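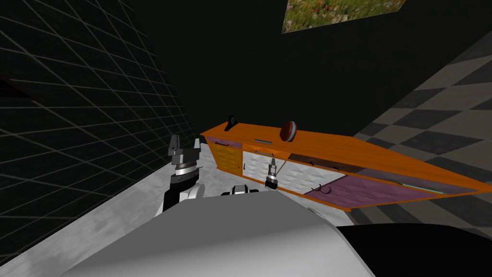 ## 5/27/19 – drawer and door runs, randomised cabinet

Spent most of the day on the long cabinet again, with the two-armed robot in the simulated kitchen we have been calling Troltham. Raquel Veloso asked me last week why I don't simply leave the colours alone and get on with it, and I promised her a proper answer in the notebook, so I shall try to give one before I forget what I did.

The idea is that the policy ought to find a handle by its shape and where it sits on the panel. When we trained on the plain cabinet it learnt something much lazier, I think, and went for whatever was darkest near the front edge. So now every panel gets its own colour and texture (yellow beside white beside purple, with an orange top – my mother would have a fit) and the floors and walls are redrawn too. The things on the worktop stay put within a batch, and I don't ask the robot to touch them.

Training set is 2000 episodes from the Junine generator. I held back 8 cabinet colourings that the policy never sees, and those are the only ones I am scoring. The head view is tilted on purpose, as the real head never sits quite level and I would sooner have the trouble now than in November.

What I was watching for today was the approach to the white section in the middle. The left arm has no job in this task and is held with its gripper pointing up, while the other one reaches for the cabinet front. In the older runs the idle arm drifted a good deal, and I spent a silly amount of time blaming the controller. I had left its joint targets out of the loss. They are back in now, and I am much happier with how it behaves!

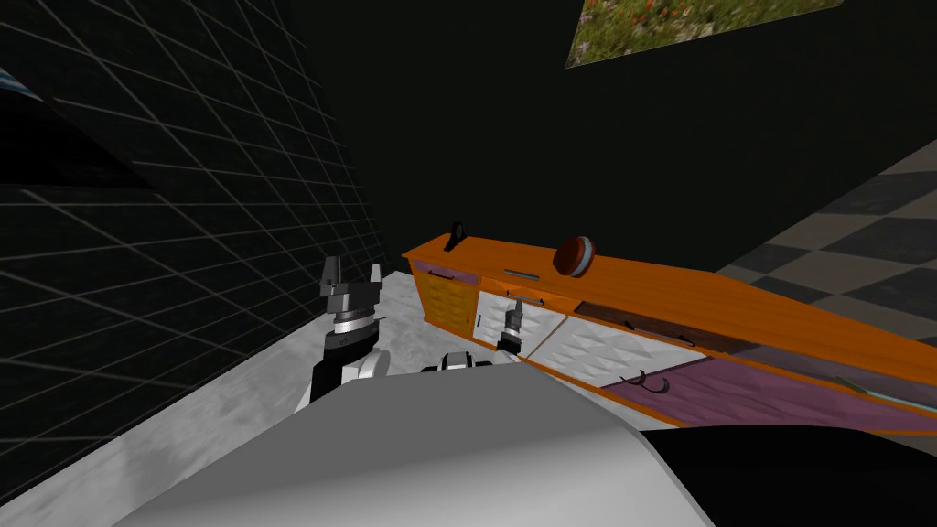 ## Things to sort out before the next batch

- Handles that come out nearly the same colour as their panel. I'd like to keep a few, but the sampler is giving us far too many, and I can't grab those by eye either.
- The near body takes up a lot of the lower view and hides part of the purple panel. Try up to two extra head heights and see whether the low handles get any easier.
- Score the bar handles and the curved ones separately. Meesuk's script lumps them together and I keep forgetting to split them by hand.
- Ask Raquel whether the Zalbridge machine is free overnight. If it is, I'll start the long run with the new loss and leave the old checkpoint where it is for comparison.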